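Home Forums Workplace Automation New posts Search

Pick cells and the kitting bench: what happens to the jobs
Reading time: 5 min
Last updated: Saturday

hegde_floor
We are nine weeks into running two-arm cells on mixed-item kitting at the Grusthorpe site. Before that it was all bench work, 14 people per shift. I want to compare notes on the staffing side. The vendor documentation covers the arms well enough and says nothing about the rota.

Present state: 9 people on the benches, 2 on the cells, the other 3 moved to inbound. No layoffs. The two on the cells are paid at the bench rate plus a small supplement, and that is the part people are arguing about.

torque_spec
What does the cell operator do during a normal hour? The title "cell operator" covers everything from pressing reset to writing the pick sequences.

hegde_floor
At our site: loads items, clears faults, checks the finished kits against the sheet, wipes the camera lenses, logs every stop with a cause code. No programming. Sequence changes go through Kadri Luik, and she does them between shifts.

The fault log is the largest single item. The operators write better cause codes than the software does. "Grip fault" from the controller tells you nothing. "Bag slid off left finger, corner not filled" gives you something to fix.

pallet_jack_9
Then they are doing process engineering at a packer's wage with a supplement. Call it what it is.

hegde_floor
I have made that argument upstairs, in writing. The answer was that the supplement will be reviewed in April.

torque_spec
What item mix? Rigid cartons and soft bags are two separate jobs as far as staffing goes. We ran cartons only for a year on a Lorkov cell and one person looked after four of them. When soft goods were added it went back to one person per cell within the month.

hegde_floor
Mixed. Snack bags, small boxes, trays of small hardware. The snack bags go in a pink basket on the floor of the cell between the two arms, and there is rail-mounted storage on the walls for other items. Parallel grippers on both sides, one wrist camera each.

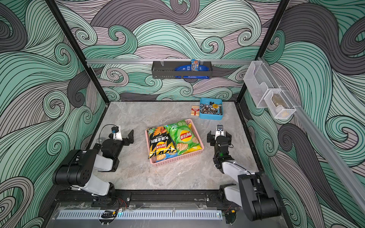 pallet_jack_9 replied that none of this answered the question of hours. At Skarow the cells went in on the understanding that nobody's shift pattern would change, and then the evening shift was cut to a skeleton crew because the cells could be loaded at 5 p.m. and left. The people who relied on the evening premium lost it. Headcount stayed the same on paper.

hegde_floor
That is a fair point and I should have put it in the first post. Our evening shift is unchanged so far. We can't leave the cells unattended with soft goods, so there is no case for cutting it yet. If the fault rate comes down, there will be.

bench_four
I work on one of these, different company. Two things from my side.

First, the pace. On the bench I set my own order: heavy items early, fiddly ones after the break. On the cell I load what the sequence wants when it wants it. My output is higher and I am less tired in the back and shoulders. I am more tired in the eyes – by the last two hours I am rereading the same line on the check sheet.

Second, talking. Bench work is side by side. Cell work is you and a panel. We asked for the two cells to be turned so the operators face each other, and that was done in a morning with a pallet truck. It made more difference than the supplement did.

torque_spec
The eye fatigue is a rotation problem. Two hours on, then a different task. We wrote it into the work instruction and kit errors in the second half of the shift dropped.

bench_four
We were told rotation is not possible because only two of us are trained.

torque_spec
Then train more. It is a three-day course at most if there is no programming in it.

hegde_floor
I disagree on the three days. Loading takes a day to learn. Reading a stop correctly takes weeks. Our first cause codes were useless until people had seen enough different failures to tell a poor grasp from a bad item position. I would not sign anyone off before 200 logged stops.

torque_spec
200 is excessive for cartons. For bags I could accept it.

pallet_jack_9
If it takes 200 logged stops to be signed off, that is a skilled grade. You have just written the case for the regrade yourself. Send that figure upstairs in place of the general argument.

hegde_floor
Noted. I will add it to the April paper, with the log attached.

Also copying bench_four's point about turning the cells. Ours are back to back, and the air line is on the wrong side for one of them, so it will need a longer hose and a new cable tray. Kadri is pricing it.

bench_four
Check the light before you turn them. One of ours ended up facing the dock door and the morning sun was in the operator's eyes until they hung a blind.

pallet_jack_9
Does anyone have a written agreement on evening premium that survived an installation? Ours was verbal. I would like to see the wording.

torque_spec
I have one from the Lorkov job. It ties the premium to the person for 14 months from the date of commissioning, whatever the rota does. I need to take the names out first. Will post it Saturday.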